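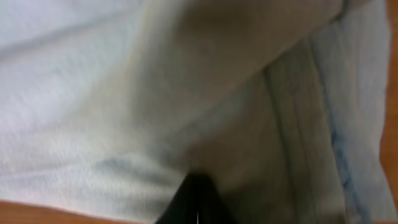 Jessie Strachan

Flolimton Attendance Desk, for colleges and training centers

Flolimton is a check-in station for classrooms. Students tap a card, the station logs the time, and a report goes to the tutor by e-mail. Stolby sells it for $1,798 a unit, with a yearly plan at $300 on top. The sales page says it "lifts achievement." I'd like to see how. It records who came through the door, and a paper sheet does that too.

What you get for the money is a card reader on a short stand, a power cord, and 200 blank cards. Extra cards come in packs. The stand is solid and the reader picks up a card quickly, even through a wallet. I have no complaint there.

The reports are weaker. A student who taps in and walks straight out again is marked present for the full class. Stolby told me a tap-out setting is "on the way," and they told Rodica Anghel the same thing when her department bought two. She is still waiting.

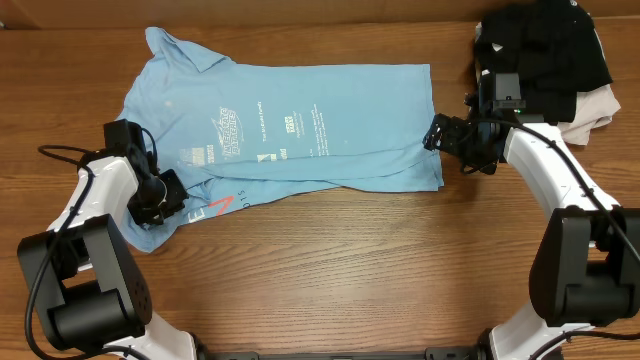 Before you order

Ask whether the yearly plan can be dropped. It can, but then the reports stop and the station only keeps the last 102 check-ins, so one busy morning could fill it. Ask who holds the student records, too. The contract I read put them on Stolby's servers and said very little about getting them back.

Check that it works with your records system. The Vlček link worked on the first try. The Stumow one needed a file moved over by hand each week, and I would not call that a link.

Colleges with big evening classes and one door may get some use out of it. For a small center I'd want a month's trial in writing first, and a price with the plan included.

Related items
Stumow Wall Reader
Vlček Timetable Display
Flolimton Card Pack
Stolby Desk Stand, Short

Contact | © Classroom Equipment Pages | Back to top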